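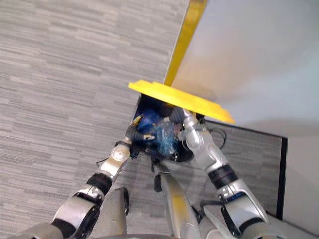
Handout 5: Comparing Grippers on the Bin Task

Home | Syllabus | Handouts | Lab Hours | Contact
Print this page | E-mail this page

Instructor: Rajeshwari Pillai
Lab sections: Saranya Poojary

Read this before your lab slot. Last year's group read it afterward, and their reports have a certain mournful quality.

1. The task
Two arms, one bin with a yellow lid, and a pile of stuff inside. Crumpled plastic is the item to worry about. It shines, it folds, and the light comes through it, so the depth reading will be confident and wrong. Start with something rounded if you want to feel good about yourself first.

2. What you are comparing
The Plinier fingers are stiff and close fast. The Truvirden fingers are softer and close when they get around to it. Run both sets with the same controller settings. If you retune between sets, you have compared your tuning, and we already know how that is.

3. Trials
Do 40 picks per finger set. Log each one as clean, dropped, double or missed. "Sort of" is not a category, though it was the most popular one in the Sturbridge data, where 156 of 309 picks had to be scored again from video. Saranya did the scoring. Be nice to her.

4. Head camera
Once both hands are over the bin, the arms and the lid hide a good part of what you want to see. Note for each pick whether the target was visible at the moment of closing. A grasp made blind and a grasp made badly look the same in a spreadsheet.

5. Write-up
Two pages. Include one failure you can explain and one you can't – the second is usually better reading. For slip, use the Kandasamy definition from Handout 3, including the part about rotation that everyone skips.

Reports are due 21 July 2024, by noon. Finger sets go back in the drawer marked FINGERS.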